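Introduction to Housekeeping Operations
Course Handout, Unit 4: Floors, Dust, and the Order of Work

Welcome back, everyone, and thank you for the very lively session on linen counts. I promised a shorter handout this time and I have not kept the promise, so please get yourself something to drink before you start. Unit 4 is about floors, and floors are where new supervisors lose the most time without noticing it. If you only have ten minutes tonight, read the part on order of work and the part on the Ladville figures, and come back for the rest before the quiz.

Before you read

You should have finished the chapter on soil types. If "dry soil" and "bound soil" still feel like the same thing to you, go back and look at the table at the end of that chapter, because I will be using both terms freely. Dry soil is anything that will lift with air, bristle, or a cloth: grit, lint, hair, crumbs, paper scraps. Bound soil has a film holding it down, usually grease, sugar, or old cleaning product. Most of what comes into a building arrives dry, and it becomes bound when somebody spills something on it or when we mop over it too soon. I will keep coming back to that second one (my past students will tell you I never stop).

Where the dirt comes from

It comes in on shoes. There are other sources, of course: ceiling vents, packaging, clothing, the lovely plants that somebody insists on putting next to the elevator. But for a lobby, a corridor, or a classroom, the soles of people's shoes are the place to start. This is why we talk about the entrance first, even when the complaint is about a room on the fourth floor. A good mat system has a scraper outside, a coarse mat in the doorway, and a softer, absorbent mat past it, long enough that an ordinary adult takes several steps before touching hard floor. When a building has only a pretty little mat with a logo on it, the crew pays for that in labor all winter long.

At the Zastport conference center, which many of you visited with the January group, the entrance mats were being vacuumed at the end of the day. We moved that to mid-morning, right after the first rush, and kept a lighter pass in the evening. The corridor team had less sweeping to do, and they were also happier, because they were no longer chasing grit from one end of the hall to the other. I would love for each of you to try this reasoning on a building you know well. Where do people come in, at what hour, and what do they step on next?

Order of work

The old rule is high to low, dry to wet, far to near. You have probably heard it at every job you have ever had. Let me go through the three parts anyway, since people tend to remember the words and then do something else.

High to low means shelves, ledges, and light fixtures before seats and tabletops, and all of those before the floor. Dust falls. If you sweep first and wipe the windowsill afterward, you will be sweeping again.

Dry to wet means picking up everything that will come up dry before any liquid touches the surface. On a hard floor that is a broom or a dust mop, then a dustpan, then the damp mop. Skipping the pan and pushing the pile into a corner "for later" is how you get that gray crust along the baseboards that takes a scraper to remove.

Far to near means starting at the point farthest from the door and working your way out, so that you are never walking over what you have finished. In a long room with two doors, decide on your exit before you begin and tell your partner which one it is. I have seen two very capable people meet in the middle of a damp floor with no way out for either of them, and they were good sports about it, but it did cost us a second pass. 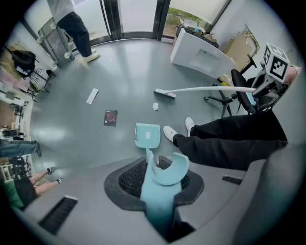 Housekeeping Operations, Unit 4, p. 13

Brooms and pans

Now, I know that a dustpan does not seem like something that needs a section in a college handout. Bear with me, because I have a soft spot for this one.

The lip of the pan is what matters. It has to sit flat, along its whole width, against whatever floor you are sweeping. Press a finger along the edge of a new pan before you buy a case of them. If the edge bows up in the middle, the fine dust will slide under it, and you will leave that thin line behind that everybody knows and everybody hates. The usual cure is to back the pan up a few inches and sweep toward it again, then back it up once more. With a good lip you should be able to get the pile in one go and have only a trace left for the cloth.

Sweep toward the pan with short, low strokes and keep the bristles on the floor. Flicking at the end of the stroke feels brisk and satisfying, and it throws the lightest dust right back into the air, where it will settle on the tables you wiped under the high-to-low rule. Let the broom do less. Empty the pan when it is half full, with the open edge well down inside the bag, and tap it gently. Please don't bang it on the rim of the can!

Long-handled lobby pans are kinder to the back and belong in any area that is swept often during open hours. Hand pans are better under furniture, in stairwells, and for small spills. Each cart should have one of each. Rinse them at the end of the shift and hang them up to dry, lip down. A pan tossed in the bottom of a bucket will warp, and then you are back to the thin line.

If you color-code your tools, extend the code to the pans as well as the cloths. Restroom pans stay in restrooms. Pick whatever colors your building likes, write them on a card, and tape the card inside the closet door at eye level.

People and moving around them

In most of the places you will work, you will be cleaning among people who are busy with something else. A few habits help. Make yourself known before you are close, with a quiet "good morning, I'll be working along this side." Keep tools on the side of you that is away from foot traffic. Never leave a handle lying across a walkway, even for the moment it takes to fetch a bag. If someone is seated and offers to lift their feet, thank them and ask whether you can come back in a few minutes; in my experience they nearly always say yes, and you will do a better job with the chair pushed in.

Working with the Ladville figures

For the exercise we will use the Ladville library annex, which has 2,202 square feet of hard floor on its public level. Let us suppose that one person can dust mop 100 square feet per minute in open space. I chose that number to keep the arithmetic friendly, and you should never carry it into a real bid without timing your own crew.

Divide the area by the rate and you have 22.02 minutes, which we will round to 22. That is mopping time only. To it you must add setup, moving chairs, emptying the pan, and putting everything away. In our example those extras come to 34 minutes, so the whole task takes 56 minutes. Please look at those two numbers side by side for a moment. More than half of the job is spent on things that are not on most task cards, and when a supervisor schedules 22 minutes for it, the crew falls behind before lunch and everyone wonders why.

For next time

Write a one-page floor plan of work for a room you use often. Mark the doors, your starting point, your exit, and where the pile will be picked up. List the tools in the order you will reach for them. Then estimate your time in two columns, one for the floor itself and one for everything else.

If you are using the Amoah workbook, problems at the end of the hard floor section make good practice, and you can skip the one on stone polishing until Unit 6. Those of you with the Emoner scheduling sheets should bring a blank copy, as we will fill one in together during the second hour.

Bring your questions too, including the small ones. I will have the sample pans out on the side table before class so you can try the finger test for yourselves.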